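Section 4. Recording demonstrations by remote control

19 November 2020
By Berhanu Gidey

Work through this section after the Wodix base software is installed and the controller has been paired (Section 3). It covers driving the robot through a household task in the simulator while the recorder stores your commands. Teaching the arm by hand on the physical unit is covered in Section 6.

4.1 Before you start

1. Close any other program that reads the hand controller. The recorder takes the first device it finds and will not report a conflict.

2. Start the Fimen simulator and load a house file. Wait until the status line reads READY.

3. Set the step limit. The default is 500 steps per demonstration. For fetch tasks that cross from one room to another, raise it to 1,300.

4. Check that the free disk space shown in the recorder window is greater than 58 GB. The recorder stops without a warning when the disk is full.

Note: Textures may load at low detail on older graphics cards. This does not affect the recorded commands.

4.2 Recording a fetch task

1. Select Task > Fetch and pick the target object from the list. A new target and start position are drawn each time you press Reset.

2. Press and hold the left trigger. The robot moves only while the trigger is held.

3. Drive toward the target with the left stick. Turn with the right stick. Keep turns slow – the policy trained on your data will copy any overshoot.

4. At a doorway, stop before the frame and line up the base with the opening. Go through in a straight line. Do not turn until the base has cleared both sides. 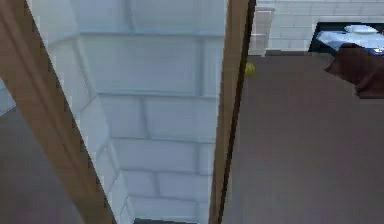
5. Once the base is clear, tilt the view until the target is near the middle of the operator window. Approach to within arm's reach and release the left stick.

6. Switch to arm control with button 2. Lower the gripper over the target, close it, and lift.

7. Press Save if the lift was clean. Press Discard if the target slipped or the base touched a wall.

Caution: Do not edit a saved demonstration to remove a collision. The time stamps will no longer match the commands, and the trainer will reject the whole session.

4.3 If the view clips into a wall

When the base stands very close to a wall or door frame, the operator view can fill with the nearest surface. Release the trigger, back up along the line you came in on, and start the approach again. If this happens more than once in a demonstration, discard it.

4.4 Moving data to the trainer

1. Open the session folder and run the Brinkmann checker. Failed demonstrations are listed in red.

2. Delete the failed entries from inside the checker window. Deleting them in the file browser leaves the index out of date.

3. Choose Export. The trainer accepts the exported folder as is.

Note: Sessions recorded by different operators may be exported together. Enter the operator name in the session header first.

Comments

Kenji Pennington
Step 6 in 4.2 – on my pad, button 2 opens the menu. Had to remap it in the pairing screen.

Tia Bloxham
Same thing with mine. Remapping worked, but the setting was lost after a restart.

Ama Ackah
Can the step limit be changed after a session has been started, or do I need a new one?

Bezawit Mersha
New session. The limit is written to the header when you record the first demonstration.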